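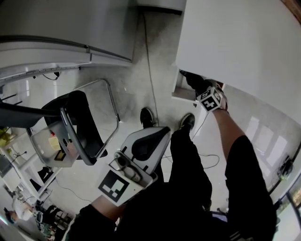 Trumham drawers: hand-held gripper recordings

Trumham is a set of short recordings for teaching a policy to open drawers, take things out of them and close them again. All of it is made by people with hand-held grippers, one in each hand. No robot arm was used for the recording. The set is kept by Ona Eglītis and Uldis Kļaviņa. Please write to Uldis about the files and to Ona about the labels.

What is inside

The present release has 500 episodes. One episode is one task from start to end, normally less than a minute long. The work was done in 8 rooms, mostly laboratories and offices, with the furniture which was already standing there. We did not tidy the rooms before recording. Other people may be seen at work in the background.

Each episode folder contains the head view, the track of both grippers, the opening width of the fingers, and one text file with the instruction in plain English, for example "open the white drawer".

How we record

The person sits or stands near the furniture and wears the head camera. The grippers carry printed square markers, and we find the position of the hands from these. When a hand goes deep into a drawer the markers can be hidden for a while. We fill such gaps up to 8 frames. Longer gaps are left empty and flagged in the column track_ok, so please read this column before training.

The low drawers were recorded from a low seat. In these episodes the legs and shoes of the person take a large part of the view. We decided to keep them and did not mask anything.

Splits

There are 4 parts: train, check, Hofstetter and Clulow. The last two are named after the buildings, and no room from them appears in train. If you report only one number, please report Clulow, it is the more difficult one.

Known problems

The left and right tracks were exchanged in some early episodes. We corrected all that we found in August.
Cables on the floor are sometimes labelled as "obstacle" and sometimes not labelled.
Strong light from windows makes the marker corners unstable.

Reading the files

The loader is in the Zukidov tools folder. Run it with the option --both-hands, otherwise it reads only the right one. Times are in seconds from the start of the episode, positions in metres.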